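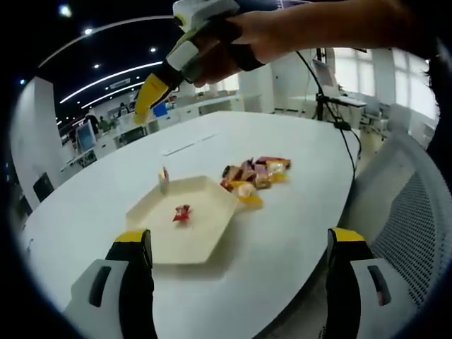
**Tema: Lista de espera para rehabilitación de mano - alguien en Nollmont?**

**marga_tx**
Hola a todos. Mi madre, fractura de muñeca en junio, yeso fuera, y ahora nos dicen que la rehabilitación por la pública va para largo. Sin fecha. En el papel del alta pone "terapia ocupacional, preferente" y nada más. Me han hablado del centro Nollmont, concertado. Alguien ha ido? Trato, horarios, si hacen caso a la gente mayor o te ponen la máquina de calor y hasta luego. Gracias, escribo desde el trabajo, perdón por las prisas.

**pelayo_68**
Fui yo, por el hombro. Bien. Puntuales. La sala es pequeña y a las 5 de la tarde no cabe un alfiler, pide mañana si puedes.

**Rodri_vk**
Depende de quién te toque. A mi mujer le tocó una chica muy buena las primeras semanas y luego cambio de persona cada dos por tres. Cada vez a contar la historia entera. Lo puse en reclamaciones, me contestaron con una carta modelo de esas de "nuestros valores".

**marga_tx**
Uf, lo de contar la historia cada vez con mi madre no funciona. Se cansa y dice que está todo bien. Y no está todo bien, no puede abrir un bote.

**inesdelrio**
Marga, "preferente" tiene que tener plazo. Llama a admisión del hospital y pregunta en qué fecha entró la solicitud. A nosotros no nos había entrado!! El médico la hizo y se quedó en el limbo. Tres semanas perdidas.

**pelayo_68**
Eso es verdad. Preguntar siempre si está registrada.

**Rodri_vk**
Y pedirlo por escrito.

**kirmizi_to**
Buenas, soy Sinan Kırmızıgül, terapeuta ocupacional, no trabajo en Nollmont ni he trabajado. Un par de cosas. Con muñeca en persona mayor lo que no conviene es esperar con la mano quieta. Si el traumatólogo ha dado permiso para mover, que la use en casa para cosas ligeras: doblar servilletas, secarse la cara, peinarse. Sin cargar peso. Si se hincha mucho, se pone la piel brillante o el dolor va a más en vez de a menos, eso no espera a la lista, eso es consulta ya. Y no puedo decir más sin verla, logicamente.

**marga_tx**
Gracias Sinan. Permiso para mover sí tiene, lo pone en el informe. Hinchada por la noche un poco, por la mañana no. Lo comento con su médica de cabecera.

**kirmizi_to**
Bien. Apúntalo con la hora, les ayuda.

**tonho_b**
Discrepo de todo el hilo con los concertados. Mi padre en Steinbach, 17 sesiones, y salió igual que entró. Bicicleta y a casa. Para eso lo apunto a un gimnasio.

**pelayo_68**
Tonho, Steinbach es otra cosa, ahí hacen rodilla y cadera casi todo. No se puede comparar

**tonho_b**
Comparo porque lo paga el mismo. Las sesiones cuentan igual si haces algo o si miras el techo.

**inesdelrio**
Pues a mi tía Steinbach le fue estupendo, fíjate. Cadera. Anda sola con bastón. Cada caso es un mundo, y no lo digo por llevarte la contraria (un poco sí).

**tonho_b**
Me alegro por tu tía. Mi padre sigue en la silla.

**inesdelrio**
Lo siento, de verdad. No iba por ahí.

**Rodri_vk**
Volviendo a lo de Marga. Otra opción es privado mientras llega lo público. En Reltemthorpe hacen valoración suelta sin obligarte a bono. Nosotros pagamos la valoración, nos dieron una hoja de ejercicios y con eso tiramos hasta la cita.

**marga_tx**
Y los bonos? Una vecina me habló de 500 euros y casi me caigo.

**Rodri_vk**
Eso era el bono grande. Pregunta, no te fíes de lo que diga yo que fue hace tiempo. Y que te lo den con desglose - a nosotros nos metían una "sesión de seguimiento" que era una llamada.

**tonho_b**
Una llamada cobrada. Precioso.

**kirmizi_to**
Si va a una valoración privada que lleve las radiografías y la lista de medicación. Y que vaya con una pregunta concreta, por ejemplo lo de abrir botes o vestirse. Se trabaja mucho mejor con eso que con "me duele la mano".

**pelayo_68**
Otra cosa, transporte. Nollmont no tiene parking y la parada del bus está cuesta abajo, vuelta cuesta arriba. Con mi hombro daba igual, con una señora mayor en agosto pues no.

**marga_tx**
Eso no me lo había dicho nadie, gracias. Vive en Drustesov, en la parte de arriba, son dos autobuses. Se puede pedir ambulancia para eso?

**inesdelrio**
La programada la tiene que firmar el médico y por muñeca sola no creo. Pero si camina mal o vive sola a veces la trabajadora social mueve algo. Pide cita con ella, la del centro de salud.

**tonho_b**
A nosotros nos la denegaron 3 veces. A la cuarta sí. Insistir.

**marga_tx**
Actualizo rápido. He llamado a admisión y Inés tenía razón, la solicitud NO estaba. La médica de cabecera la ha vuelto a meter hoy y me ha dado copia. Nollmont lo he puesto como primera opción, turno de mañana. Con la trabajadora social tengo cita pendiente, y lo de la hinchazón la médica la quiere ver.

**Rodri_vk**
Guarda la copia como oro en paño.

**pelayo_68**
Suerte. Y si te toca el chico de la barba, di que vas de parte del del hombro, jaja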